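Marisol Crenshaw
1/ I moved into a rental in December with a kitchen the size of a parking ticket. The listing called it "efficient." A thread on what I have learned about cooking in it.

2/ The stove has four burners. You may use any one of them. Turn on a second and the front pot's handle pokes you in the ribs every time you reach for the salt.

3/ My landlord, Mr. Cosgrove, says the last tenant made Thanksgiving dinner for 20 in there. I have asked to see photographs. Mr. Cosgrove has stopped replying to me on this topic.

4/ First lesson: you own too many pans. I came in with a full rack from my Herum apartment and I'm down to 3. A skillet, a saucepan, and a big pot that lives on top of the fridge and only comes down for soup or company.

5/ Second lesson: the oven is a cabinet. Everybody in a small kitchen knows this. The baking sheets live there, and so does the cutting board, until the night you preheat for frozen pizza and get to learn what hot cutting board smells like.

6/ (It smells like a canoe in trouble.)

7/ I asked the neighborhood group in Flindau for advice. One person told me to knock down a wall. Six people liked that. I rent.

8/ Someone else told me to "cook in batches." So I made chili for a month and then found out the freezer holds two ice trays and a bag of peas. We ate chili. We had chili on eggs. My sister came to visit and left a day early.

9/ What did help was giving up on the idea that cooking has to happen in the kitchen. I chop at the desk. Dough gets rolled out on the ironing board, which is a very good height and I will not be taking questions.
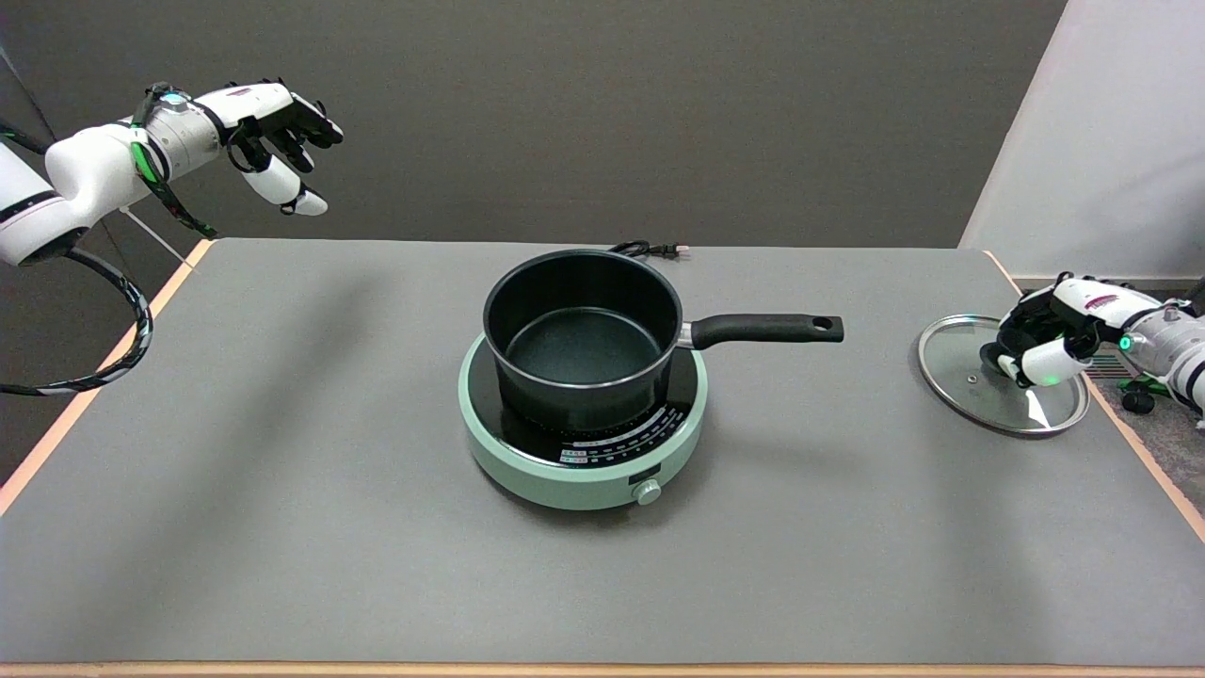

10/ Dinner now takes 30 minutes, and 20 of those are me carrying things from one room to another like a very slow waiter.

11/ Rice, eggs, greens, whatever's in the jar. Noodles when I'm tired. I used to own a cookbook with 1000 recipes and I believe I made four of them, so this isn't the tragedy it sounds like.

12/ My mother called from Namham to ask if I was eating properly. I said yes. She asked what I had for lunch. I said it was a bad line.

13/ Anyway, if anyone wants a waffle iron, it's in my closet behind the coats. You'll have to come get it. Bring a small car, the street's tight too.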